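News > Local > Services

Hikcombe laundry posts new folding method for dark garments

HIKCOMBE, October 20, 2021 - The Skurow garment service has issued a folding procedure for black athletic and casual wear, replacing the one used since June. It applies to elastic-waist items, which made up 1202 of the 2557 pieces logged in the last period. The first step is to hold the garment by both ends and stretch it sideways. 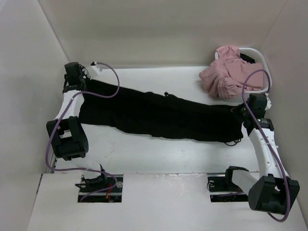 Why are black garments handled separately?
Folds and seams are hard to see in dark fabric, so the piece is laid out on a white surface before any fold is made.

The garment goes down lengthwise. Both ends are then straightened and the legs drawn apart by hand or tool until the outline is clear. Skurow allows 18 seconds for this step.

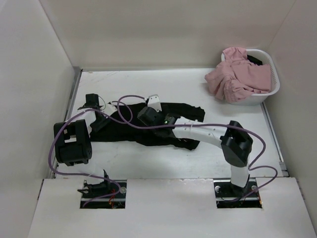 Black garment lengthwise on the white work surface, laundry basket in the far corner.

Elastic waistbands account for most refolds. The gathered band pulls the nearby fabric inward, and a loose drawstring can catch in the next fold. Cords are to be laid inside the waistband before the legs are brought together.

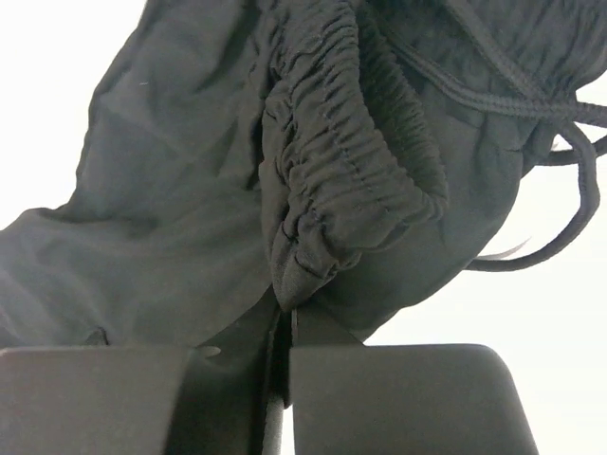
Layout and final fold

Pants are placed with the waistband to one side and the legs pointing to the other. One leg is folded over the other, the seat is tucked in, and the length is folded in thirds. Finished pieces are stacked seven high.

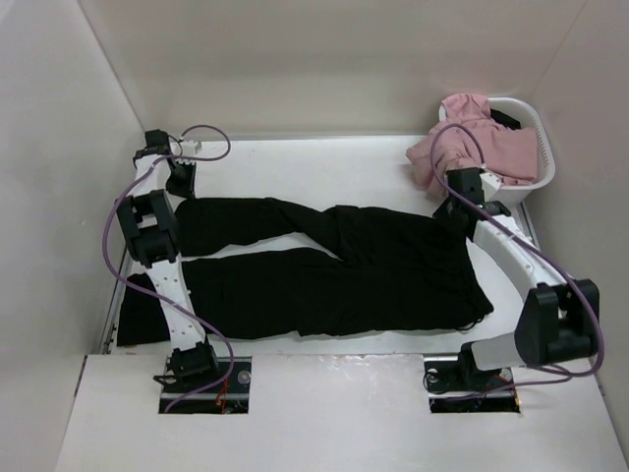 Decha Ratanaporn said the seat tuck was the step most often skipped, and that stacks lean when it is left out. The procedure is posted at the Dasola counter.

Get Hikcombe news by email. Sign up for our newsletter.

Contact | Copyright 2021 | Back to top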